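One thing, one bin: a talk with Shagufta Satti

2022-03-18

Shagufta Satti had the kettle on before I had my coat off, and she was already talking about bins. She has been lending out blocks, puzzles and building toys from a long room in Flomton for most of a decade now, and if you have ever carried home a set of wooden arches and returned it two pieces short, she remembers you (kindly, I should add).

"People come in and look at the toys," she said. "I want them to look at what the toys go home in! That's the part I worried over."

She worried over it a good long while. The first year everything lived in cloth bags, which her own children had picked out and which looked lovely on the hooks. Then one wet December the whole of the Purar set got mixed up with a farmyard, and she spent the better part of the holiday on the floor with a mug of tea, sorting. After that came shoe boxes, then deep tubs with lids, and then the shallow square bins she swears by today, off-white, with a good thick rim and no sharp corners anywhere.

"A deep tub is a place where things go to be forgotten," she told me. "You want to see the bottom. If a child can see the bottom, the child will put something on it. I've watched it over and over and I still get a kick out of it."

She likes a pale bin on a white table, too, and strong colors for anything that has to be put away. Blue is her favorite for a first go at tidying. One blue block, one bin beside it, and plenty of clear table around the two of them. She keeps the bin close, almost touching distance, and only moves it farther off once the putting-away has become a habit.

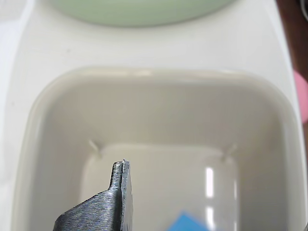
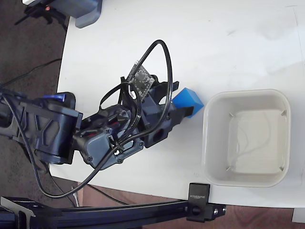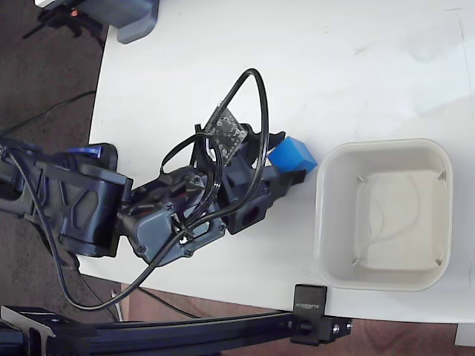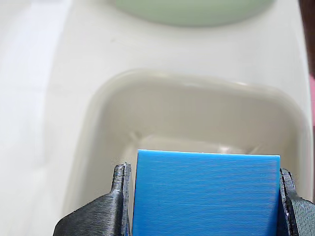 Rui Arruda sees it differently, and told me on the phone that a bin standing by itself is all very well on a big table, but at home he would sooner have a drawer, where the blocks stay put when somebody bumps the furniture with a hip.

Shagufta laughed when I passed this on. "He's right about the hip," she said. "But you can't carry a drawer over to the rug, can you?"

The collection has grown to over 533 sets, and she admits the shelves along the back are not as neat as she would like. Loose blocks get a Saturday to themselves. She tips them out, wipes them, and puts them back by color first and by shape second, an order she once argued about with Eamon Heffernan for an entire lunch. He wanted shape first. They tried it his way for 30 days and then quietly went back.

I asked what she would say to a parent standing in a messy room at seven in the evening, tired, with dinner still to clear.

"Oh, pick one thing up," she said. "Just the one, and hand the child the next. And leave the little bits under the couch until the weekend, they'll still be there."

She saw me to the door with a bin under her arm, still looking for the last arch from the Doherty set.

Get our local stories by email once a month. Enter your address to subscribe. You can unsubscribe at any time.

Contact us | Copyright Filtum Neighborhood News | Back to top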